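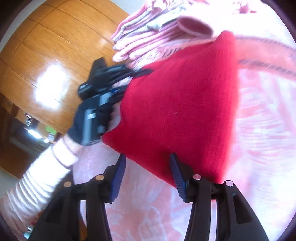 4.2 How outfit credits reach the reader

The second part of the study looks at how clothing worn at public events is described once the event is over. Fashion coverage of film premieres, award dinners and store openings tends to follow a fixed order: the name of the wearer, the name of the event, the color, the label and the season. We wanted to know how much of that information comes from the label's own press note, and how much is added or changed by the writer.

The sample holds 1075 posts from 2 outlets, Doltar and Rurell, both of which publish short outfit reports every day. Doltar has a staff of full-time writers and an editor who reads each post before it goes up. Rurell pays by the post and has no fixed editing step. We removed posts that covered more than one wearer, posts with no named garment, and reposts of older material. This left 838 posts for coding.

Each post was coded for the five items listed above, plus three more: the stylist, the price and the fabric. A code was given only when the item was stated in the text. Captions were coded apart from the body of the post and are not part of the counts given in this section. Where a post corrected itself at the bottom, we coded the corrected version and noted the change.

Press notes were harder to collect than the posts. Labels send them to a mailing list, often within an hour of the first arrivals, and few keep them on a public page. We were able to match 560 of the coded posts to a press note. The rest either had no note that we could find or referred to a garment the wearer already owned, in which case a note is seldom sent. All results on wording below refer to the matched posts only.

The name of the label was the most stable item. It was nearly always copied in the form the label uses, including capital letters where the label writes its name that way. Season was less stable. Writers at Rurell often left it out, and when they kept it they sometimes moved it to the end of the sentence, where it could be read as the date of the event. Fabric was the item most likely to be changed. A press note might say "silk crepe" and the post would say "silk" or "satin." We counted the first as a shortening and the second as an error.

Color was treated separately. Press notes use the label's own color names, and these are not always clear to a reader who has not seen the garment. One knitwear label, Ji, gave a cardigan the color name "Harbor," which writers turned into blue, gray and green in different posts. Doltar writers usually put a plain color word next to the label's name for it. Rurell writers tended to pick one or the other.

We also looked at verbs. "Wore" is the plain choice and was common at both outlets, but "opted for," "chose" and "stepped out in" appeared often enough to be coded as a group. These verbs present the outfit as a decision made by the wearer. Stylists we spoke to for the first part of the study described a different process, with several looks sent ahead and a final pick made late in the day - sometimes in the car. The stylist was credited in far fewer posts than the label, and when a credit did appear it was usually in the last line.

Vídalín's earlier work on regional newspapers found the same gap between who picks the clothes and who is said to have picked them. Baldur Vídalín coded print reports only, and his sample had no press notes to compare with, so the two sets of results cannot be placed side by side. His coding sheet was the starting point for ours. We dropped his category for hats and added the one for price.

Two limits should be kept in mind. The posts were collected up to the end of August, before the busiest part of the awards calendar, and reports written under heavier pressure may copy more from the notes. The Pirkham archive, from which the older Rurell posts were taken, also stores only the latest version of each page. Any correction made without a notice would not show up in our counts. Section 4.3 gives the agreement scores between coders and lists the items on which they most often differed.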